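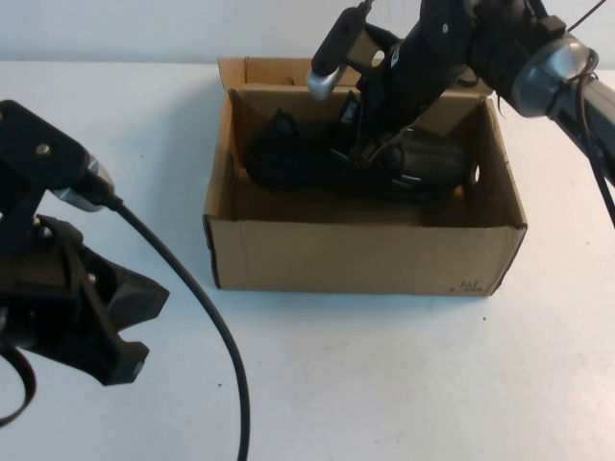 I sell second-hand shoes by post from my spare room, under the name Skidov, and these are the things I get asked most. Packing comes first. A plain cardboard box does the job — one black shoe on its side, like so, then its partner the other way up. I don't bother with branded boxes, they push the postage up.

How much is postage?
It's a flat 40 pence on top of what the courier charges me. Orders over £100 go free.

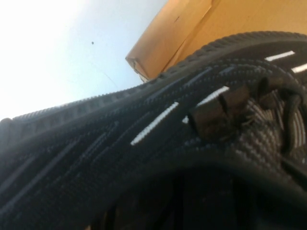 Can I send shoes back if they don't fit?
You've got 38 days, which is longer than most shops give you. Just pop the order slip in with them — and please don't wear them outside first!

Do you buy shoes too?
Sometimes, but I'm full up until March.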